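May 17, 2019

My wrist hurts, my coffee is cold and I have spent a whole evening arguing with a drawer slide. So, a good day in the shop, more or less!

I should back up. The plan (Malsha's plan, really, but I've been telling people it's ours) is a two-armed helper that can roll up to a kitchen and open things. Doors, cabinets, whatever. We've been calling it Ninon since January and the name has stuck so well that Rezaul painted it on the parts bin. Ninon in real life is currently one arm bolted to a bench at the Prerkberg workshop and a second arm in a box. Ninon in the simulator is much further along, gets the whole white body and everything, and lives in a house with a checkered wall that I would love to have at home if anybody would let me.

Spent the first couple of hours in there, before I touched a wrench.
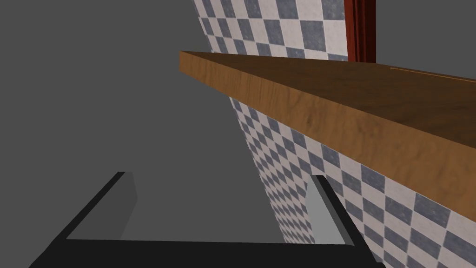
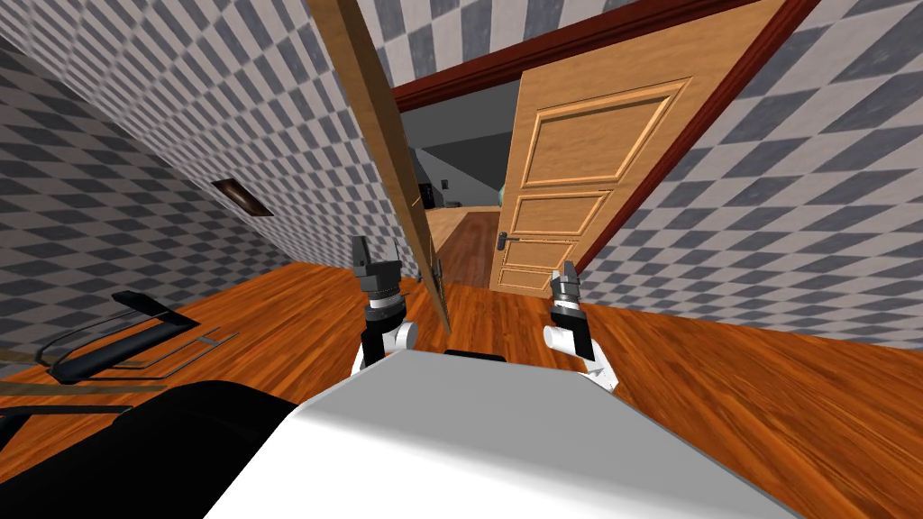
The room with both arms up, door standing open ahead.
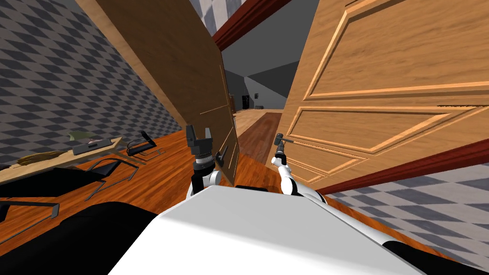
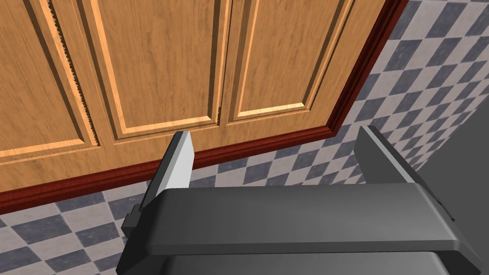 I keep going back and forth about finger pads. The ones we printed for the bench arm are the same black filament as everything else, and I can never tell in the wrist camera where the finger stops and the pad begins, so every time I line up on a handle I'm guessing. In the simulator it's so much easier – under the cabinet with the dark red trim, the left finger has that pale, almost white pad facing into the gap, and my eye goes straight to it. I want that on the real one. Malsha says paint will rub off in a week and she's probably right, but I found a sheet of light gray rubber in the scrap drawer and cut two pieces with the good scissors (sorry, Rezaul) and glued them on before dinner. They look a bit homemade. I love them.

Then the drawer slide. The vertical lift for the bench arm is a pair of heavy cabinet slides turned on end, because a proper linear rail costs more than $500 and we do not have that kind of money lying around after the motors. One slide runs like butter. The other one catches near the top, the arm gives a little hop, and then the encoder count is off and everything after that is off too. I took it out, cleaned it, greased it, put it back, and it caught in exactly the same place. Took it out again. Found a tiny burr on the inner track, filed it, put it back upside down, took it out again. You can imagine the language.

It's smooth now, or smooth enough. I ran it from bottom to top eight times and wrote down the count at the top each time, and the last few all came back 3,365, which made me so happy I took the notebook over to show Malsha while she was on the phone with her sister. She gave me a thumbs up and went out in the hall.

Rezaul came by late with the new motor driver from Trirkitz. It's smaller than the old one and the screw holes don't line up with our plate, of course, so it's hanging off the side with zip ties for tonight. He hates that. He wanted to redo the plate right then, and I said no, let me have one evening where something moves. We powered up, I jogged the lift up and down, the arm went where I told it, and the zip ties held. He stood there with his hand on the stop button the entire time, which was sweet and also a bit insulting.

We had a long talk afterward about whether to start with doors or cabinets. I say cabinets. A cabinet door is light and you can pull it with one arm while the other one stays out of the way. Rezaul wants the full-size door, because his father can't manage the lever on the back door anymore and that's who he's been building this for from the start. I didn't have a good answer to that. I still think the arm we've got would sag if you asked it to push down on a lever, and I said so, and he said then we'll build a stiffer elbow, and we sort of left it there. Malsha's vote is whichever one gets the second arm out of its box.

Mr. Hosseinzadeh from the bench next to ours is throwing out an old kitchen unit and says we can have it if we carry it down ourselves. It has its hinges and one good door. I've said yes without asking anyone where we're going to put it.

To do next time: new plate for the driver, longer cable for the wrist camera (it pulls tight when the lift is all the way up), check the glue on the pads, buy Rezaul scissors.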